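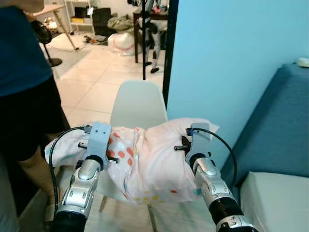
*The dotted pillow and the white chair, Dolham.*

October 29, 2021

Got to Dolham late, bus trouble, so this is written up fast from my notes. The woman who keeps the front room at Grestska asked me to leave her name out. Fine. Grestska is a sewing and mending room, one floor, big cream tiles, blue sofa, shelves on the back wall. She has been there since September and most of what she does is cushions and pillows.

First question, why pillows.

"People throw them out," she said. "A coat they'll fix. A pillow they put by the trash. And it's the easiest thing in the world to make nice again. New case, wash, done."

The pink one was out when I came in. Light pink cotton, or she says it's cotton, round dots in orange and yellow and red and a pale teal. I asked where the fabric came from.

"Kurkier. The end of a roll. They had it in the window for kids' curtains and it didn't sell. I got the lot for 25, I would have paid more but don't print that." (She said later I could print it.)

The dots bunch up on one side, lots of orange all together. Was that on purpose?

"No, no. That's how I laid the pattern. I was in a hurry. My sister would have unpicked it. I like it, it looks like somebody spilled something cheerful."

The chair next. White plastic, molded, thin legs, the kind you see outside every cafe. She won't hear a word against them.

"I've had nice chairs. Wood ones, with the woven seat. They catch on everything! You put a knit down and it comes up with a hole. Plastic you wipe, that's it. And it's light, I can carry it with one hand and the pillow in the other."

But comfortable?

"With a pillow, yes. Without, 5 minutes." She laughed at that for a while.

We talked about stuffing, which she has strong veiws on. Too full and the pillow slides right off a curved back. Too thin and you feel the plastic. She wants it soft enough to fold over when you squeeze the ends. "If it stands up by itself, take some out. I always take some out. I've got bags of the stuff at home."

And the cases, do they all have zippers?

"Flap at the back. Zippers break and then I see the pillow again in a month, which is good business I suppose but it's boring work. The flap you can do in an evening. I put Bach on, the slow ones, and I can finish 2 before bed."

She writes every job in a ledger, numbered, and the pink pillow is 2161. The numbers don't start at one, she took the book over from whoever had it before and just kept going. I asked if she was keeping this one or selling it. Long pause.

"It was going to be for the sofa. But pink on blue, I don't know. I keep putting it on the chair and then I think, well, leave it there."

What is she making next?

"Seat pads. Somebody wants them in olive, to match a blanket. Plain. No dots." She made a face. "I'll try to talk them into a border at least."

Grestska takes drop offs Friday afternoons. Bring the pillow washed if you can, she said to put that in. And no feathers, she sneezes.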